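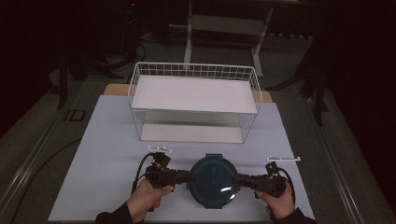 Lid held between the two grippers, basket behind.

From: Ermira Stojanovska
To: gripper list

Renata Czarnecka wrote:
> The right jaw stopped closing again in November. Do you
> still see this fault after the new cable?

Dear Renata,

Yes, we still see it. The jaw closes well for 400 cycles, then it loses force and the lid slips. Twice it did not open when I released the trigger, so please keep your fingers away from it. I will exchange the motor board and write again.

Regards,
Ermira

Reading time: 2 min
Contact the list owner | Back to top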